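Biverside Tenants Ask for Proof Before Paying for Sorting Bins

BIVERSIDE - The Figueroa Street Tenants' Group said today it will not back a plan to put three-part sorting bins in 1,000 kitchens until Pluvico, the company selling them, shows that they cut household trash.

Pluvico says the bins will pay for themselves. The group has asked twice for the numbers behind that claim and has received a brochure.

"We have nothing against recycling," said Olga Sepúlveda, who speaks for the group. "We would like to know why a family needs a bin with three lids and a rent increase to do it."

The trial, set to begin in February, covers 20 homes in the Wutberg building. Tenants there were told the bins must stand beside the kitchen table.

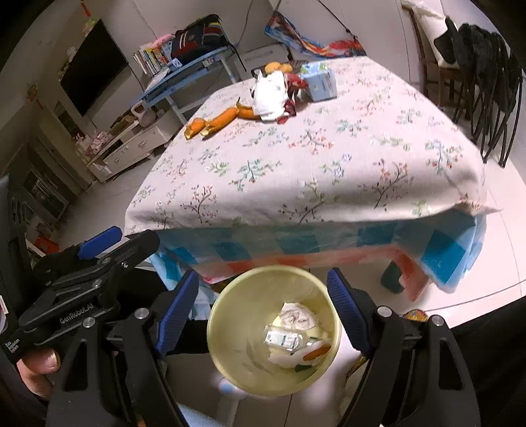 Kitchen trash is mostly small stuff, the group argues, and the sales material skips over that. A round yellow bin in front of a table with a flowered cloth has a crumpled tissue in it, a clear plastic container with a label still on, and a wrapper. Pluvico has not said which lid a labeled container goes under.

"I asked them that at the meeting," said tenant Uthai Thepsuriya. "They said it depends."

The group wants written answers before the trial starts. Tenants can leave questions at the Wutberg front desk until 6 p.m.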